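Cell Nine

The technician came on shift at the Hollis annex with a tool roll, a feeler gauge and the handover sheet. The sheet said: Cell Nine, near arm, tip offset drifting, see log. The log held 1,386 lines. She read the last 10 and put it down.

Both arms had been supplied by Stillimeo and reworked by Ponance, who had changed the finger tips and left the old part numbers on the drawings. She had learned to measure first and look at the drawings afterward. The near arm's fingers were due for replacement at 3,000 cycles. The counter stood at 2,017.

She set the controller to manual, reduced speed, and hung her tag on the switch. Then she jogged the near hand down toward the bin and stopped it short of the tablets.
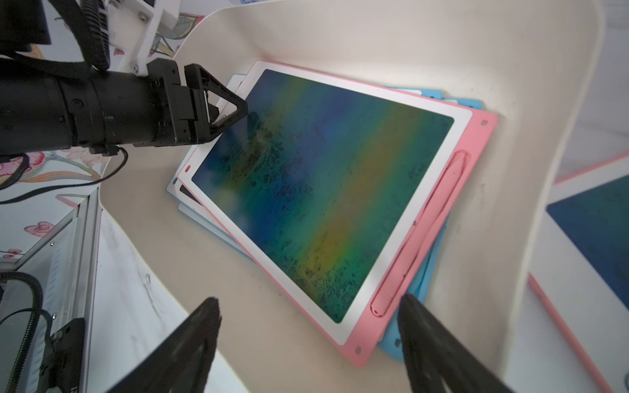

The procedure called for a check of cable slack before any correction to the offset. She followed the far arm's cable from the wrist to the first clamp with one finger. The clamp was tight. On the near arm the second clamp turned under her thumb, a quarter turn, then a little more. A loose clamp let the cable pull on the wrist at full reach, and the wrist gave way by less than the thickness of a card. Someone had been correcting that in software since April.

She tightened the clamp and marked the screw head with paint. She cleared the stored correction. The controller asked whether she was sure, and she pressed the key twice.

Zernov was the name on the first forty pages of the log. Each entry was one line, with the torque value and an initial. The later entries were longer and said less. She had never met Zernov, who had gone before she was hired, but she wrote her own lines the same way.

With the correction gone, she opened the fingers to full width and brought them in low for the approach test.

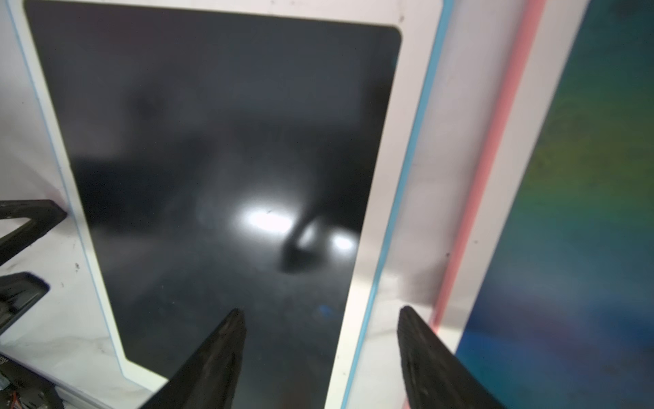
The left finger read true to the gauge. The right was high by one leaf. She backed off the two mounting screws, seated the finger against its stop and tightened the screws in turns, a little on each. The second reading matched the first. She took a third, as the procedure required, and wrote all of them down.

It was past the break by then. The lights in the next cell had gone to standby. She raised the hand to its home position, took her tag off the switch and opened the log.

January 30, 2024. Near arm. Second clamp loose, tightened. Offset cleared. Right finger reseated.

She looked at the entry, added the torque value and her initial, and went to find Cell Ten.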